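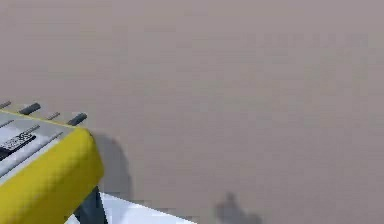 Can a Robot Do My Chores Yet? Our Term Project in Simulation

6 min read

My half of the Bovorero project had one question behind it: if I handed my Saturday chores to a machine today, how far would it get? Real robots cost more than my car, so everything ran in a simulated home. I picked chores I really hate, mostly fetching stuff, going from room to room and tidying the bedroom.

What we set up

We used a simulator called Flemov for the house and a control program called Zedell to drive the gripper. Each chore got 20 tries, and I moved the start position a little every time so the thing couldn't just memorize one path. I gave it 50 seconds per try, which felt generous in September and really stingy by November.

Doors are the worst

I figured picking things up would be the hard part. Nope! Going through a door ate more of my semester than everything else put together. The arm has to find the lever, push it down, pull, and then get itself out of the way of the door it's pulling (I walked into my own closet door while acting this out for my roommate). 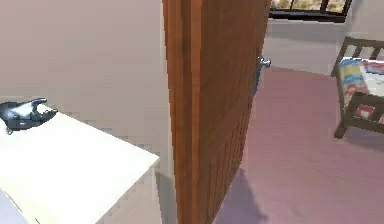 When I started the run with the door already open, it got to the next room 70 percent of the time. With the door shut, that dropped to 23 percent, and a lot of those were ugly. My grading sheet only had a box for "made it through," so the ugly ones count. I'd change that if I did this over - scraping the wall the whole way shouldn't score the same as a clean pass.

The bedroom

Tidying a bed sounds like one chore and it's really a pile of little ones. What goes on the shelf? What gets folded? Is that thing trash or homework? Zedell needed me to type in a spot for every single item, and by then I could've cleaned my own room twice.

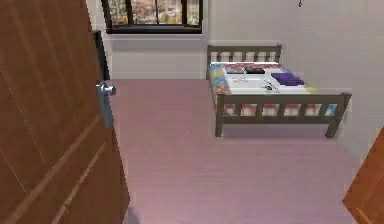

Figure 3. The bedroom past the open door, with things left out on the bed.

Flat stuff gave it the most trouble. Cloth was a mess too, and the Räsänen grasp settings we borrowed didn't help much, at least not with my tuning.

So, yet?

For one small job with everything lined up, sort of. For a whole Saturday, no way. I'd still love to try the door runs again with a longer time limit - I think a bunch of the misses were just slow. The grading sheet and my run logs are in the class folder if anybody wants to pick this up next term.

Contact the Bovorero project | © Bovorero student projects | Back to top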